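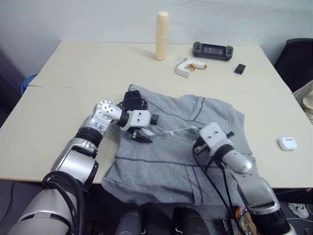 Salt, soft ground and a very patient goat: an afternoon with Akosua Wumbei

I'd been meaning to get out to Ciltutthorpe since January, when I first saw one of Akosua Wumbei's etchings in a friend's hallway and stood there in my coat far too long looking at it. It was a goat, lying down, chewing. I don't even like goats much! But she'd caught that sideways slide of the jaw, and I went home and wrote her a letter.

She let me in with ink up to both elbows and told me to move the cat if I wanted a chair. (I stood for a bit. The cat looked settled.)

Akosua didn't start with printmaking. She painted for years, mostly big oils of hedges and gateways, and she's quite rude about them now. "They were brown," she said. "I kept adding things to make them less brown and they got browner. Then Edem put a needle in my hand and told me to draw something small."

Edem is Edem Dankwa, who taught the evening class where she made her first plate. It was the size of a playing card and showed one hen. She still has it, and she dug it out of a drawer to show me. The lines are bitten far too deep and the hen looks as if it's been struck by lightning, but you can see she was already after the way a bird puts its weight on one leg.

I asked why farm animals, when most people who buy prints seem to want hares and owls.

"I can get near them," she said. "A hare's gone before I've found my glasses. A goat will stand there all morning and stare back. I like being stared at while I work, it keeps me from fussing."

The goat in my friend's hallway is called Inon, and she lives two fields over. Akosua drew her for most of one winter, sitting on an upturned bucket, and filled a stack of sketchbooks before she touched any metal. The finished series is just four plates. The third is my favourite – Inon from behind, ears out flat, looking at something past the edge of the paper.

We got on to technique, and I'll admit I had to ask her to slow down. She lays a soft ground on the plate for the coat, then presses things into it to get the texture: a bit of old sacking, a scrap of net, once a crumpled sweet wrapper. The legs and face she does with a needle in hard ground afterwards. "Soft for the fluffy bits, hard for the bony bits," she said, wiping her hands on a rag that made them dirtier. "You can put that in."

She bites zinc in copper sulphate with salt, in a tray by the back door, and brushes the bubbles away with a feather. I got to do the brushing on a test plate and was told off for going too fast.

Her next show is at the Espinoza, shared with Wiebke Steinbach, who makes woodcuts of cattle nearly as wide as a door. It opens on 28th December, which seemed an odd time to me. Akosua thinks it's perfect. "Everyone's sick of their relatives by then. They'll look at a cow for an hour."

Is she nervous about hanging beside something so huge? "A bit, yes. But you have to walk right up to mine. I want people's noses nearly on the glass."

I asked what comes after the goats and she went a bit shy and said geese, possibly, if she can find some that don't hate her. Then the cat got down, so I finally had the chair, and we had another pot of tea and talked about paper until it was dark.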